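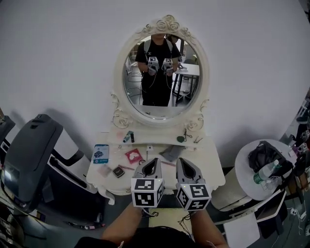 The vanity at Idgate, before I tackled the top.

Feb 20, 2023

Sorted the dressing table today, or started to. Small scissors, two little tubes, a compact, a folded gray cloth. I have owned less furniture with more personality, but never furniture with this many roses. It came from Prandside in 1994 and has been looking down on my sweaters ever since.

Gave the tubes 7 minutes of serious thought and put them back under the mirror. Then I sat down to consider the drawers, a mistake, as the seat is comfortable.
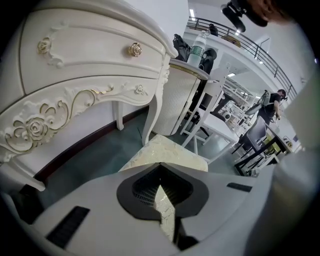
Sell the lot and buy a shelf, was my sister's advice over the phone, and she'd bet me 100 dollars I would still be dusting those scrolls in March. I didn't take the bet. Drawers tomorrow.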